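Workshop Tips: Setting Up a Bench for the Vodau Hand Gripper Kit

Filed under: bench and table setup, November

The Vodau kit is a pair of hand-held grippers sold for recording cloth handling tasks. Miven rents the same pair by the month under the name Kun. The hardware is identical, but the rental ships without the second set of finger blocks. These notes apply to both.

Work surface. Use a plain matte board over the table. Glossy laminate throws reflections into the cameras and the tracking drifts. Let the board overhang the near edge of the table slightly so sleeves do not catch on the corner. Wipe it with a damp cloth before each session. Do not use furniture polish.

Container. A shallow basket with a low rim is easier to work over than a deep bin. Set it to one side of the board and leave the other side clear for laying cloth flat. Start with it empty.

Grip. Hold each unit from below or from the outer side, with the jaws facing each other. Keep fingers out of the jaw travel. Take the cloth near an edge, lift, then bring in the second gripper. Thin cloth slips if the jaws close on a single layer at the very hem, so go in a little farther. 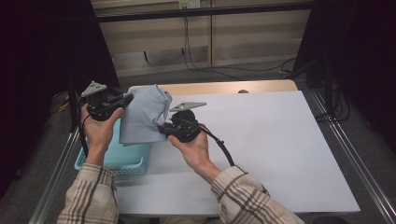
Two-handed hold on a piece of cloth over the basket.

Cables. Each unit has its own cable. Tie it partway along, leaving enough slack for the wrist to turn fully. A tie pulled tight against the housing will work the connector loose. The supplied cable is long enough for a standing operator but short for a seated one. Indemley sells an extension, part 2413, which fits without an adapter.

Finger blocks. Check the screws in the top face before starting. They back out with use. Over 1000 closures on our set produced one loose screw and light scuffing on the upper edges, with no change in grip. Snug the screws by hand with the short driver. Do not use a power driver, as the threads are easy to strip.

Camera check. With the fingers open, the gripper camera should show both fingers and clear board between them. If one finger fills much more of the view than the other, look at the mounting screws first and the calibration file second. Recalibration takes 13 minutes with the printed card. Error code 808 means the card was moved partway through; start over.

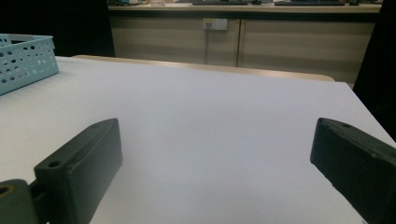
Annapurna Achari writes that the extension cable cured her dropouts but added enough weight to tire the wrist by mid-afternoon, and that she now hangs it from an overhead hook. She would still buy the kit over the rental for the spare finger blocks alone.

An overhead hook is fine if the cable can swing freely. Avoid spring-loaded reels. They pull against the hand and the motion record shows it.

Storage. Park the grippers with the jaws open. Coil the cables loosely and keep them off the floor. Replacement screws are sold by Vodau in packs only.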